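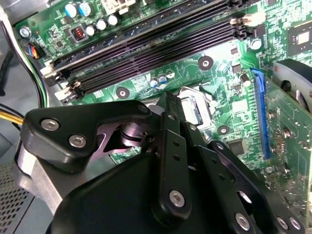

A green motherboard in its gray metal case.

Oranuch Saengthong builds web shops. She started Pririnano with her colleague Nattawut Kaewsai, and the two of them still answer the phone themselves. I spoke with both in September, shortly after they opened the new online store of Boonchu, a family firm that sells handmade tableware.

The old Boonchu store was made many years ago, and the family was afraid to touch it. "They had a paper list of things you must not click," Saengthong told me. "When a bowl was sold out, somebody had to write to the customer and say sorry. The website did not know."

Her first step was to read the order emails. She asked for 30 of them and read every one before she made any drawing. Most customers wanted to know the same thing – how big is this plate, really? The new product pages now give the size at the top, next to the price. 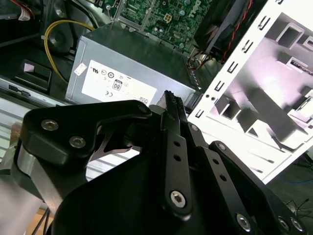

Power supply and motherboard inside an opened desktop computer.

Kaewsai was responsible for the technical side. He moved the store to Wurkomport, a hosting company he has used before, and connected the stock list with the shop. I asked him if this was difficult. "The connection was easy," he said. "The names were difficult. One cup had 3 different names, and the family used all of them."

They did not agree about everything. Saengthong wanted large photographs on the front page, and Kaewsai worried about customers with slow phones. They tested 2 versions with the family's own relatives and kept the one with smaller pictures. "I was a little bit angry for one afternoon," she admitted, laughing.

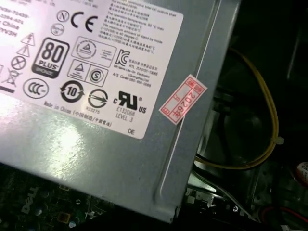

The label on top of a power supply unit.

The checkout is also shorter. Before, a buyer had to open an account and choose a password. Now it is possible to pay as a guest, and the address is asked only one time.
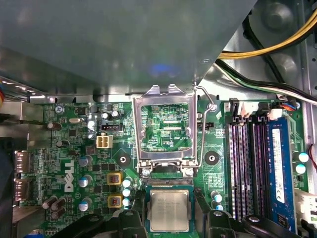 I wanted to know what happens after a store is opened, because many small firms complain that their designer disappears. Saengthong said that Pririnano stays in contact and teaches the owners to add products without help. For Boonchu she wrote a short guide, in large letters, at the grandmother's request.

The next client is Vurach, a maker of cotton bags, who has no website at all. "We will start again with the emails," Kaewsai said. "They have sent us the first ones already."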